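4. Sorting the Trimness shop papers

4.1 What came through the door

I should say at the start of this section that I didn't plan to write about paper bags. The project was meant to cover the trading history of Trimness from the shopkeepers' own records, and I had pictured ledgers, the big cloth-backed sort with a column for everything. We did get ledgers. We also got bags, raffle books, price tickets, wholesalers' calendars, a great many letters about drains, and the backs of envelopes on which somebody had worked out what they owed for bacon.

By the time I closed the first intake in November I had 770 items on the list. My funding application had promised 1000, and I remember feeling rather sick about the gap. Looking back, I think the smaller number did me a favour, as it left time to go back to people and ask what things were. A bill for "two of the usual" means very little on its own. Once you've sat in the kitchen of the family who sent it out every month, it means two sacks of layers' pellets, delivered, and a bit of credit until the hens picked up.

Most of the papers came from the lower end of the town, between the old ferry steps and Drostow Road. That's partly where the shops were and partly where I live, and I don't want to pretend the second thing had no effect. People stopped me on my way home. Someone living up by the reservoir would have had to make a special trip, and the reservoir end is thin in the collection as a result. I come back to this in Section 6, where I try to work out how badly it skews the dates.

The largest single gift was from the Najjar family, who ran a grocer's and later a haberdasher's from the same premises. Their papers arrived in the order they'd been kept in, with the string still on, and I left the string on for as long as I could bear to. In the end I drew up a plan of each bundle, untied it, numbered the sheets in pencil and wrapped it again in the same sequence. If you take one piece of practical advice from this paper, please let it be that one! Two other gifts had been tidied up before they reached me, by kind people who thought they were saving me a job, and in both cases I've lost the link between the bills and the letters that explain them.

Figure 4. Red tray on a brown tabletop. Computer rendering. 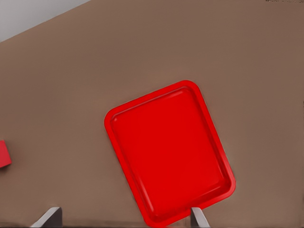 4.2 Choosing the headings

I began with the subject headings used by the Tekley catalogue, partly out of loyalty (I learned to catalogue on it) and partly so that anyone searching across both collections would find the same words. It didn't go well. Tekley was built for council records, and it knows a lot about licences and rates and very little about buttons. I had a whole afternoon of putting things under "Commerce, general" and then stopped, made a pot of tea and started a list of my own.

The list got out of hand quite quickly. At its worst it had 60 headings, a few of which I'd made for one item each, and I could no longer remember whether a delivery boy's notebook belonged under "Staff" or "Rounds". I tried it out on two former shopkeepers who'd agreed to read my drafts. They were polite about it, but they kept asking for things by the name of the shop, or by the name of the street, or by who had owed what to whom. Neither of them ever asked for a type of document. I'd been sorting by type of document for six weeks.

So I changed the order of things. The shop now comes first, then the years, then the people named, and the type of document sits last as a sort of tag you can ignore if you like. This is less tidy than an archivist would want, and I've had a stern letter saying so. It does make some records longer, because a shop that changed hands needs both its names, and one on Drostow Road changed hands so often that its entry reads like a bus timetable. 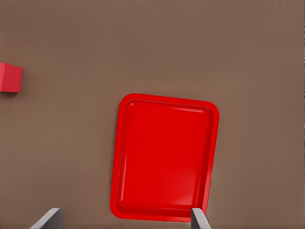

Credit gave me more trouble than anything else in the collection. Nearly every shop ran a tick book, and the tick books are the best things we have — you can follow a household through a strike, a new baby, a bad winter — but they also name people whose grandchildren still live round the corner. I didn't feel I could put those names online without asking, and I didn't feel I could leave the books out either, as they show who kept the town fed when wages stopped. What I settled on was a plain rule. Names of customers are left out of the public list if the debt is less than a lifetime old, and the full version can be read in person by appointment. Descendants can ask for a name to be put back. More of them have asked for that than I expected, and one wrote quite crossly to say her grandmother had always paid in the end and wanted it known.

I've also kept the shopkeepers' own remarks, spelling and all. There was a temptation to smooth these out in the summaries, and in my early records I gave in to it, so that "would not have him back if he come in gold shoes" became "credit refused". I've since gone back and restored the gold shoes. The short form is easier to search, so it stays as a tag, but the summary now quotes the line in full wherever I can read it.

The list as it stood on 20 Jan 2023 is the one used for all the tables in Section 5. A few late arrivals have been added since, mostly price tickets and one very good photograph album, and I haven't included them in the totals.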